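Ruddock opens its sofa room to the tired and the undecided

2020-10-21

Furniture maker Ruddock has reopened its showroom in Kemville with a new two-seater, a fresh carpet and a firm view on cushions, which visitors will hear whether they ask or not.

The sofa is called the Jurnska. It has been in the works since before the summer, and was meant to go on sale in July, when the company found that its chosen buttons came in a shade the supplier called oatmeal and everyone else called grey. The buttons went back. New ones arrived, were argued over for a decent interval, and were sewn in.

The Jurnska is a plain sort of sofa and makes no apology for it. There are two seat cushions with rounded front edges, a buttoned back and a beige cover that Ruddock describes as forgiving. Customers with chocolate-eating households are advised to test how forgiving before they sign anything, and swatches are free for that purpose.

"People tell us they want something bold," said Abilio Robles, head of design at Ruddock. "Then they sit in the bold one for a minute, get up, and buy the beige one. We thought we would save them the walk and put the beige one by the door."

Boldness has been left to the throw pillows. Ruddock's stylists have gone for teal and light grey, in line with the company's belief that a sofa should be pale and its pillows should be the thing you change when you get bored. The pillows come from the Clanar range, which is sold separately, in the way that batteries used to be.

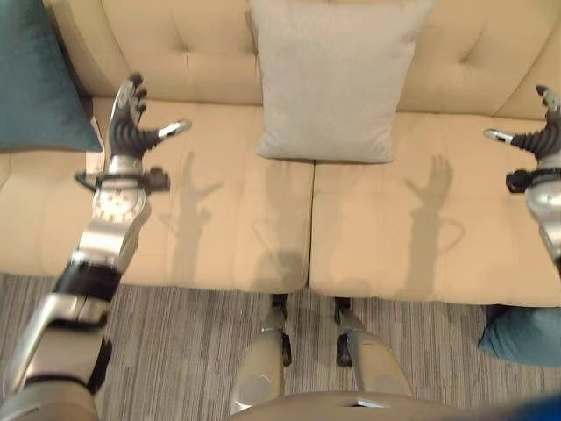 The pillow question

Ruddock put a short survey to customers on its mailing list over the summer and had 2754 replies, more than it got when it asked about delivery times. The subject was what happens to throw pillows once they are in the house. Most people said that they liked having them. A good many said that they moved them before sitting down. The largest group said the pillows spent the evening on the floor and were put back at bedtime by the same person every night, and several used the comments box to name that person.

In answer to this, the showroom will run a free drop-in session on dressing and tidying a sofa. It lasts 40 minutes, and Ruddock admits that the tidying part could be done in far less. The rest of the time goes on turning seat cushions, brushing out the crumbs that live down the seam, getting creases to fall evenly round the buttons, and the old matter of whether a pillow should be given a chop on top. (Mr Robles is against the chop. His staff are split.)

"You stand the grey one up in the middle and let the teal ones look after the ends," he said. "Then somebody comes in with a cup of tea and it all goes on the carpet. That is a sofa working properly."

Prices and delivery

The Jurnska two-seater is 187 centimetres wide, a figure Ruddock asks buyers to compare with their front door before ordering and again afterwards. Legs unscrew. The back does not come off, however hard a brother-in-law pulls it.

Orders can be placed at the showroom or by phone. The sofa comes in beige only for now. A darker cover is being looked at for next year, though the company says it was also being looked at last year and would rather not be held to it.

Clanar pillows are sold singly, so that those who lose one need not buy a pair. Spare inner pads are kept in stock, along with matching buttons in the final, agreed shade.

Visiting

The showroom is on the ground floor, with parking behind. Visitors are welcome to sit on anything with a price tag and are asked to keep a sensible distance from other sitters. Numbers inside are limited, so there may be a short wait at busy times. The bench outside is not for sale, although Ruddock has had offers.

To ask for swatches, quote reference 2803 when calling the Kemville showroom.

Notes to editors

Ruddock designs and sells upholstered furniture for the home. Mr Robles is available for interview and can be drawn on most subjects except corner units.

ENDS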